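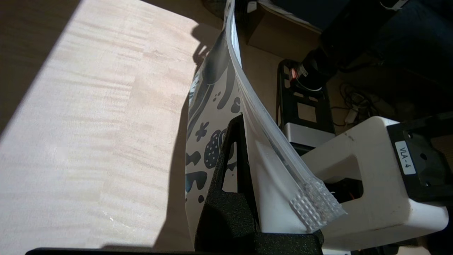 Haltmont Adult Learning Service – Household Skills Team

Wednesday, July 1, 2026

Keeping a dry store cupboard

Members of the spring course asked me to set down in writing what was covered in the final session on storing dry food at home. I do so in my own name, although the Team has kindly agreed to give the text a place on its pages.

The session began with flour. Plain flour should be moved out of its paper bag soon after purchase and kept in a container that closes tightly. My own kitchen in Plestberg faces north and is damp for much of the winter, and I lost two bags to weevils before I accepted this advice. Wholemeal flour keeps for a shorter time and is best bought in small amounts.

Resealable pouches are suitable for nuts, dried fruit and seeds. The air should be pressed out before the seal is closed, and any crumbs wiped from the strip first. A pouch that has held spices should not be used again for anything mild.

Mr Anderson Fagundes raised the question of rice. He buys it in 5 kg sacks from the market at Moura and keeps it in a lidded bin, with the purchase date written on tape. I would recommend the same practice for lentils and split peas – older pulses take much longer to soften.

The course will run again in September, in Room 331. Enquiries about places should be addressed to Mr Kwabena Darko at the front office. Those attending are asked to bring a pen and one empty jar with its lid.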